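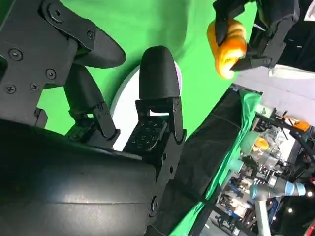

Caderno de oficina — tintas ferrogálicas
25 mar 2024

Retomo o lote Sindham, que ficou parado desde novembro. Que surpresa boa! Abri o frasco à espera de bolor e cheirava só a vinagre e a chá velho. Coei por pano duas vezes e o resíduo foi para um saquinho, a Fotini quer ver se ainda dá cor.

Receita de hoje (lote 222):
galhas de carvalho esmagadas, maceradas quatro dias em água da chuva
sulfato ferroso da Filtier, juntado aos poucos
goma arábica em lágrimas, moída à mão no almofariz grande
um cravinho, como a Kamonchanok insiste (e tem razão, o lote com cravinho aguentou melhor)

A goma levou uma eternidade a dissolver. Da próxima vez deixo de molho na véspera. A primeira linha sai cinzento-pálida, quase uma desilusão, e depois vai escurecendo no papel enquanto uma pessoa vai buscar café e volta. Já fiz isto dezenas de vezes e continuo a ficar ali a olhar!

Pena de ganso: corre muito bem, traço fino limpo. Pena de aço nova: pequenas bolhas no início, passou depois de a limpar com saliva. Caneta de vidro do Panagiotis: descarrega tudo na primeira palavra, não vale a pena insistir. 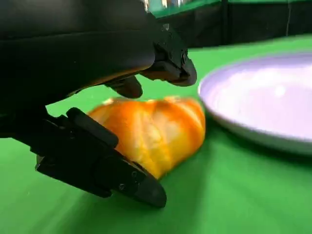 Papéis

Osmont creme: excelente, nenhuma pluma, o verso fica limpo mesmo nas voltas carregadas do g e do f.
Karras de algodão: absorve mais, o traço engorda, mas o preto é lindíssimo, com um fundo violeta que não consegui em mais nenhum.
Papel de fotocópia: mau, como sempre. Serve para afinar a pena.

Pus tiras dos três na janela sul, metade tapada com cartão. Ver daqui a duas semanas. A referência no arquivo de amostras é 3833, na gaveta de baixo, com as do ano 2000 (essas já estão castanhas, mas lêem-se perfeitamente).

Dúvida para a Tala: o pH. A minha fita dá uma cor entre dois quadradinhos da escala e eu leio sempre o que me convém. Se houver ferro livre a mais, o papel paga daqui a uns anos. Queria repetir com menos sulfato, talvez um quarto a menos, e comparar lado a lado no Osmont.

O Periklis experimentou casca de romã em vez das galhas. Saiu um cinza-esverdeado muito macio, óptimo para aguadas, fraco para escrever. Guardei meio frasco, quero tentar a mistura dos dois — metade, metade, sem mais ferro.

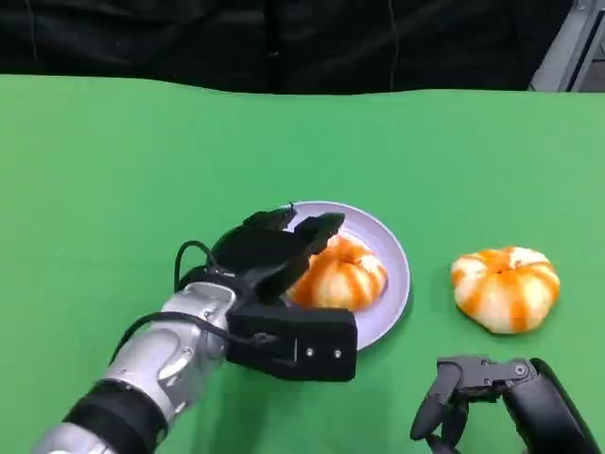
Tampo verde, cortina preta ao fundo.

Falta: rotular os frascos, lavar o almofariz, encomendar goma.

Entradas recentes
Romã, primeira tentativa
Cortar penas de ganso sem as rachar
Goma arábica: lágrimas ou pó?
Lote Sindham, maceração

Contacto | © Caderno de oficina | Voltar ao topo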